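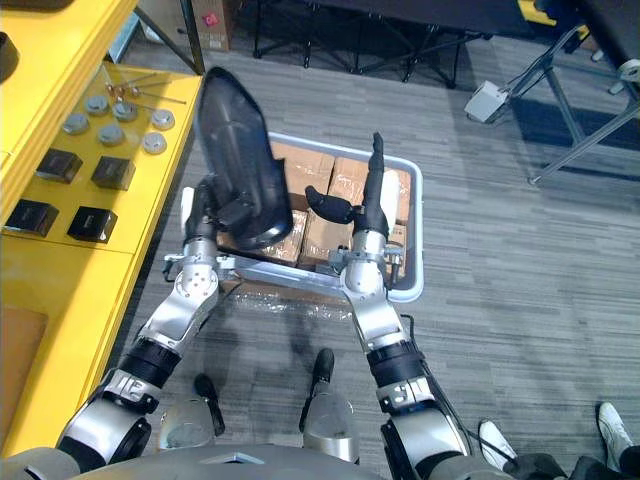

A floor tray task in progress, with rods, discs and black blocks on the yellow table.

How to Run a Tray Task Your Club Can Believe In

By Eleni Janevski

Most tray demos I have watched at student events prove that a robot can do something one time, with its favorite object, after a morning of practice. The video goes up, the parents clap, and then the team arrives at the Busau Open and can't get a part over the rim of the tray.

I coach the robotics club at Pirkmont and I have been fooled by my own team's demos more than once, so what follows is the routine we use now. It's slow and the students complain about it. It assumes you already have a two-arm robot that stands up and moves under control, and that somebody on the team can drive it. If you are still fighting with balance, go fix that first. A tray task will not teach you anything about balance that you want to learn next to a table full of metal parts.

What you need

A shallow tray with a rim. Ours sits on the floor for the hard version and on a low table for the easy one.

Filler boxes. Plain cardboard, taped shut. Use clear packing tape and don't be neat about it.

Something large and awkward to carry. A glossy curved shell is nastier than a box, and you want at least one nasty object.

Small parts in more than one shape. Thin rods, short discs and square blocks cover most of the trouble.

A paper score sheet and a pen. I will come back to the paper.

Step 1. Write down what counts before anyone turns the robot on

You will skip this. Everyone skips this. Then the object lands half on the rim and the driver says it's in, and the builder says it's in, and you are tired, so you write "in."

Ours reads: the part is released, both fingers are clear of it, and no piece of it is outside the rim or hanging on the rim. The robot's hand has to be back above the rim before the run ends. If a student touches the tray, the part or the robot, the run is scored as a fail, even if the touch "didn't matter." The sheet is signed before the first run and it does not change until the next meeting.

Your rule can be softer than that. It just has to exist before the run.

Step 2. Put the tray down and leave it alone

Put a small piece of masking tape at each corner of the tray and let the robot deal with it. When a run goes badly, the first thing a student wants to do is nudge the tray a little closer. We had a whole Sunday of lovely results last season that came from a tray creeping toward the robot, one nudge at a time. By the end it was practically between its feet.

Patterned carpet tile makes this easier to catch. Pick a line in the carpet and note where the rim crosses it. Carpet also drags on a tray and on a foot in ways a smooth floor doesn't, so if your event is on hard flooring, don't trust your carpet numbers.

Step 3. Fill the tray before you try to add to it

An empty tray is a huge target. Any arm can drop something in an empty tray. Load the filler boxes first, leave gaps of different sizes, and make the robot find room for the next thing.

The tape on the boxes is there to annoy you. Shiny tape throws back the ceiling lights, and a vision setup that looked great on plain brown cardboard may start to wobble. If your team says its vision "works on boxes," ask which boxes. Then put more tape on them.

The same goes for a crumpled sheet of clear plastic wrap on the floor in front of the tray. Real packing areas have plastic in them. Do one set of runs with it and one without, and write down which was which. Keep it well clear of the feet on the first set.

Step 4. Carry the big object first

Teams like to start with the small parts. I start with the big one, for the simple reason that it shows you what the robot can't see.

Hold a tall, curved object in one hand in front of a robot with a camera up in its head and see how much of the tray goes missing. One side of the rim may vanish from view. So might a box, or the gap you were aiming for. A team that tests only with little blocks never meets this problem until the judges hand them something large.

To check it:

1. Put the object in one hand and bring that arm over the tray.
2. Stop. Save what the head camera sees.
3. Have the driver point on the saved view to where the open space is.
4. Walk over and look for yourself.

If the driver guessed right, ask how. Usually they remembered where the gap was. Have another student move a box while the driver faces the wall, and do it again. That is the test.

Dark glossy shells are also hard to grip. Fingers that close fine on a flat block will slide on a curve. I don't have a cure for this. Some teams swear by the soft finger pads in the Kovačević kit and we tried them. They helped on the shell, they peeled on the rods, and I would not call it settled.

Step 5. Now the small parts, in order of misery

Blocks first. They sit flat, they have straight sides, and if your gripper can't pick up a block from a table you should stop and fix the gripper.

Discs next. A short disc has a flat top and a round side, and two fingers will find the center only if the approach is good. When it isn't, the disc shoots out sideways. Scatter them. Don't line them up in a pretty row, and don't let the driver choose which one goes first. We pull a slip of paper from a cup.

Rods last. Thin metal rods close together are the worst thing on our table. Pick one and the next one comes along for the ride, or the fingers close on air, or the rod turns in the grip and can't clear the rim. If your rods have a wider end, decide in your rules whether the robot may hook it. Ours says yes. I regret it a little.

Step 6. Do 10 runs and keep all of them

A set is 10 runs. You don't get to throw out the first one as a warm-up. You don't get to stop early when you are ahead, either, and this is the one students fight me on.

Write each result on paper, in pen, with the reason for every fail in plain words: "dropped," "hit rim," "never found it," "driver error." I don't take results typed into a laptop during a run. Typed sheets get tidied. I have seen it happen with very honest kids who only wanted the columns to match.

Our club at Pirkmont once told a visiting judge that we were at almost 100 percent on blocks. I found the paper later. It was one good set, picked out of several, with the tray in the easy spot. The number wasn't a lie and it wasn't worth anything.

Step 7. Change drivers

If the robot is driven by a person, your score belongs to that person as much as to the machine. Swap in your second-best driver and run the set again. If the score falls through the floor, you have a good driver and an average robot. That's fine to know, and you should say it out loud in your presentation before a judge says it for you.

Same thing if you trained the robot on recorded runs. Find out who drove the recordings and where the tray was. A model that learned from one tray spot may have learned the spot.

Where people stand

One student stands beside the robot, off to the side and never between the arms, with a hand on the stop. Closed shoes. Anybody else stays back past the table. Cables that run down the outside of an arm need a look before each set. I make the person by the robot say "clear" and I make them say it again if they mumble.

Reach across the table only when the arms are down and the driver has let go of the controls. I have sent students home for this.

What the results are good for

Less than you'd like. A set on your carpet, with your boxes, under your lights, tells you about your room. The Gunari team runs the same routine in a different building, and our scores and theirs don't line up on discs at all. We have traded parts, and we have traded drivers for an afternoon. My guess is lighting. Their coach thinks it's our gripper. We'll swap trays in December and see who has to apologize.

Related

Taping boxes badly on purpose: a setup guide
Score sheets for tray tasks (printable)
Finger pads compared: Kovačević kit and two homemade versions
What the judges asked us at the Busau Open
Choosing a stop button your students will use
Gunari and Pirkmont practice day: sign-up and parking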